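Surgeons' tools are nimble, so why can't a machine fold my towels? Mundura opens its chores trial in Nurnonden

For immediate release, September

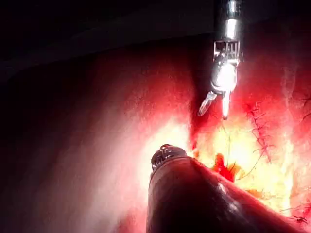 Robotic instruments at close quarters, with a line of dark sutures running through the tissue on the right.

I get asked the same thing at every family do. If robotic tools can work next to stitches that fine, why am I still emptying my own dishwasher? Fair question! I run Mundura, we're a small outfit in Nurnonden, and this month we're opening a trial to get a proper answer.

A surgical robot has a trained surgeon at the controls, a patient who has been made ready for it and a team standing by. Your kitchen has a wet floor, a drawer that sticks and a cat. The fine movement is there already, and has been for years. Deciding what to do next with a sock that's inside out is where we all come unstuck (me included, some mornings).

So we've taken over 2 sites. One is a furnished flat at Dristham, where machines will have a go at laundry, washing-up and wiping down. The other is the shop floor at El Ouafi, our retail partner, where the jobs are shelf filling, price tickets and putting back all the things people abandon by the tills. Across the two we'll run 700 attempts at 60 everyday chores, and every one gets written up, including the ones that end with a smashed mug.

Our early tryouts covered 52 of those chores, and I'll be blunt about how it went. Wiping a clear worktop was fine. Stacking tins was fine too, if a bit slow. Fitted sheets were a disaster, and anything involving a carrier bag made me want to go home. If you're asking me whether machines can do the housework yet, my answer today is a few bits of it, with somebody close by.

We'd love company. If you build machines that might manage a chore or two, or you work in a shop and know which job everyone dreads, get in touch. Entries are open to firms and colleges of any size, and we're keeping the Dristham flat free in the mornings for visits. Please wear shoes you don't mind getting wet.

Notes to editors

Mundura tests household and retail machines from its base in Nurnonden. Interviews and visits to either site can be arranged through the Mundura press desk.

ENDS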